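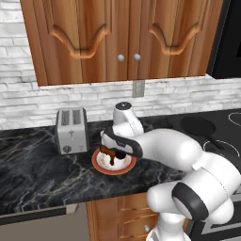 Cadi Lewis
Household editor, Noltard Home Pages

Search tips, recipes, repairs Go

Caring for a stone countertop and the things that stand on it

When I moved to my present kitchen I had never lived with stone before. At my parents' home we had a painted table and a steel sink, and you could treat them as badly as you wanted. Stone is more delicate than it looks. I made almost all the mistakes in the first year, so I write down what I do now, and some advice from readers is mixed in.

Every day

Wipe the counter with a soft cloth, warm water and one drop of dish soap. Then wipe a second time with clean water and dry it with a towel. The drying is the part that people skip, and on dark stone you will see it the next morning as gray rings and lines. If your water is hard, like mine, the rings come even from a clean glass.

Don't use vinegar or lemon on marble. I know that vinegar is in every list of cleaning advice, also in my own list for kettles, but marble is eaten by acid and it leaves a dull place which no cloth can remove. The same is true for many bathroom sprays. Read the back of the bottle, and if it says it removes limescale, keep it far from the counter.

Spills

Wine, coffee, soy sauce, tomato and cola should be blotted at once. Press a paper towel on the spill from above and lift it. When you rub, you only make the wet area bigger. After blotting, wash the place with soap water and dry it.

For an oil stain that is already inside the stone, mix baking soda with a little water until it is as thick as peanut butter. Put it on the stain, as thick as a finger, cover it with plastic wrap and tape the edges. Leave it for a day, take off the wrap, let the paste dry completely and lift it with a plastic scraper. Old stains may need this 2 or 3 times. Try it first in a corner behind the bread box.

A dull ring from lemon juice is a different problem. It is damage in the polish and the paste will not help. Small ones can be treated with marble polishing powder, large ones I would leave to a professional.

Is it time to seal?

Put a spoon of water on the counter and wait ten minutes. If the stone under it has become darker, it drinks the water and you should seal it again. If the drop still stands up round, you can wait. On very dark stone this is difficult to judge, so look from the side with a lamp.

I seal mine in August when the windows can be open the whole day. The sealer goes on with a lint-free cloth, a small area at a time, and the rest must be wiped off before it dries or you get a sticky film. Then no cooking on it until the next morning.

Plates with gray marks

Gray lines on a white plate are in most cases not scratches. They are metal from the knives and forks which stayed on the glaze. Make a paste of baking soda and water, rub it with a wet sponge in small circles, and rinse. For plates with a colored rim, stay inside the white part and be gentle near the color, especially if the plate is old or painted by hand.

When you stack good plates, put a coffee filter or a round piece of felt between them. The bottom ring of many plates is not glazed, and it works like sandpaper on the plate below.

Brick behind the counter

White brick is pretty until you fry fish. Dust it first with a dry brush, the kind for painting walls, because dust and water together make mud in the joints. Then use warm water with dish soap and a soft brush, from the bottom up, and rinse from the top down. If the brick is not sealed, don't let it become very wet.

Cabinet doors

Grease collects on the doors around the knobs and in the curves of raised panels. I use a cloth that is well wrung out, with soap water, and an old toothbrush for the grooves. Always dry in the direction of the grain. If a knob is loose, open the door and tighten the screw from inside with a hand screwdriver. When it turns loose again after a week, take it out and put one drop of nail polish on the thread - this holds well and you can still open it later.

A door that hangs a little lower than its neighbor can be corrected at the hinge. Turn the screw only a quarter turn, close the door, look, and turn again.

From our readers

Rhodri Owen from Enton writes that he keeps a cork mat under his oil and vinegar bottles, and washes it with the dishes. Before this he had 4 round marks beside the stove, and two of them are still there. I have copied this idea. A saucer also does the job.

Another reader from Sayce asks if hot pans are allowed on marble. The stone can stand a lot but the sealer can't, and sudden heat may make a crack near the sink opening. Use a trivet, please.

Next month I write about wooden cutting boards and what to do with the smell of onion.

We use cookies to remember your settings. Accept Manage choices

Contact us | Copyright Noltard Home Pages | Back to top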